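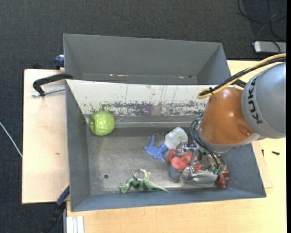

The sloped wall of a plastic storage bin is a compromise between three parties who rarely meet: the toolmaker, the freight manager and the person who has to fit it on a shelf. A vertical wall holds the most. It is also difficult to get out of a mould, and two vertical-walled bins of the same size will never sit one inside the other. Every degree of slope makes the moulding easier and the empty return trip cheaper, and takes a little volume away from the load.

Toolmakers call the slope draft. As molten polypropylene cools it shrinks onto the core of the mould, and a wall with no draft grips the steel along its full height. Ejector pins can push it free, at the cost of drag marks, whitened corners and a longer cycle. One or two degrees is generally enough for a smooth wall. A textured wall needs more, as each pit in the grain acts as a small undercut.

Drurolia, which moulds bins for warehouses and parts counters from a plant outside Imhof, draws its Lollix range with considerably more slope than the mould requires. The excess is there for nesting. When one empty Lollix bin is dropped into another, it descends until a row of ribs under its rim meets the rim below, and the height left showing is the nesting pitch. A nested column of 13 empty bins takes the floor space of one, and only a modest multiple of its height.

The ribs matter more than their size suggests. Without them the bins would slide together until the walls met, and tapered walls under load lock like a pair of drinking cups. Air has no way in when the upper bin is pulled, and the column lifts as a unit. Drurolia's first tool for the range had its stops at the corners only. Long walls bowed outward in hot trailers and the bins wedged at mid-span. The revised tool, released in October, added stops along the long sides.

### What the taper costs

Skusteo, a distributor of plumbing and electrical fittings, ran straight-walled stacking containers for years before changing part of its fleet. Its case was mainly one of freight. Full containers left the depot, empty ones came back, and an empty straight-walled container occupies exactly as much of a truck as a full one.

The loss of volume showed up at the shelf. A tapered bin takes its width from the rim, so two bins side by side touch at the top and leave a wedge of unused space between them lower down. For loose fittings the loss is tolerable. For boxed goods it is worse than the catalogue volume implies, as a rectangular carton fits only to the width of the base. Skusteo kept straight walls for cartons and put loose stock in the tapered bins, and now has to keep the two streams apart at the wash line.

Anyone comparing catalogues should check which volume is quoted. Some makers give the brim-full figure and others the volume to the underside of the stacking ledge. Outside dimensions are nearly always taken at the rim and inside dimensions sometimes at the base, and the pair cannot be subtracted to find the wall thickness.

### Colour and resin

Grey dominates the trade for dull reasons. It hides scuffing, and it tolerates a proportion of reground material whose own colour varies from batch to batch. White and pale blue do not, and are largely reserved for food, where dirt ought to be visible. Black takes regrind even better, but small dark parts disappear against it under ordinary lighting.

The choice of resin comes down to temperature and abuse. Polypropylene is stiffer and holds its shape better under a stack. Its homopolymer grades turn brittle in freezing conditions, and copolymer grades are used where bins will be handled outdoors through a Prairie winter. High-density polyethylene stays tough in the cold but creeps under sustained load, and the creep shows first as a sagging base.

A sagging base is the usual end of a bin's service. Cracked rims are conspicuous and get pulled from use early. A bowed floor goes unnoticed until the bin rocks on a flat surface or catches on a roller, and by then the ones stored beneath it in the same stack have often taken a similar set. Drurolia recommends checking bases against a straightedge at washing. Skusteo rejects anything that bows by more than 3 millimetres, and sends the rejects back to Imhof to be ground.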